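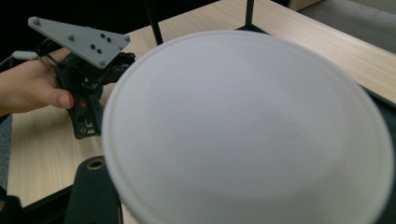 Home | Kitchen | Storage | Interviews | Archive

July 2, 2022
By Armelle Tessier

Hajar Benmoussa keeps her lids standing up. She has run the shared kitchen at Feltley for three years, and in that time she has thrown out two drawer systems and a hanging rack before settling on a plain row of slots beside the sink.

"I was losing ten minutes a day looking for the right lid," she said. "You lift one, there are four under it, and they all look the same from on top."

The kitchen is used by small food businesses that rent it by the half day. They share the pots, the plates and the storage tubs. Benmoussa did a full inventory last July and found 261 lids for containers that had mostly gone missing. She kept the ones that fit something and gave the rest away.

"Round ones are the worst," she said. "A square lid tells you how it goes on. With a round one you have to try it, and if the rim is a hair too wide you only find out when you turn the thing over and there's soup on the floor."

Her method is simple. Every lid gets matched to its container once, on a clear table, and both get the same number in paint marker. The number goes on the underside, near the rim, where a sponge doesn't rub it as much. She repaints them twice a year.

Raphaël Besnard, who bakes at Feltley in the mornings, was not convinced at first. "I thought it was a lot of fuss for plastic," he said. "Then I had 32 tubs of dough to cover before a delivery and I did it without swearing."

He still disagrees with her about plates. Benmoussa stacks them flat, in short piles. Besnard would rather have them upright in a rack, the way his mother did it.

"He chips them," Benmoussa said.

"I chipped one," Besnard said.

White is the color she buys now, for plates and lids both. She used to color-code by size, until replacements came in shades that didn't match the old set – the greens were the problem – and people went back to guessing. On white, the marker is easy to read and so is a stain.

She wipes the table down before she sorts anything. Wood grain hides crumbs, she said, and crumbs stick in a raised rim. A dry cloth goes first, then a damp one. Lids are laid out with the rim up so she can run a finger along it and feel for cracks. Anything cracked goes in the bin that day.

I asked what she would change if she had the money. She wanted deeper shelves and a second sink. Besnard wanted his rack.

"Nineteen plates," she told him. "You can have a rack for 19 plates, and you buy it."

He said he would think about it.

32 shares | 19 comments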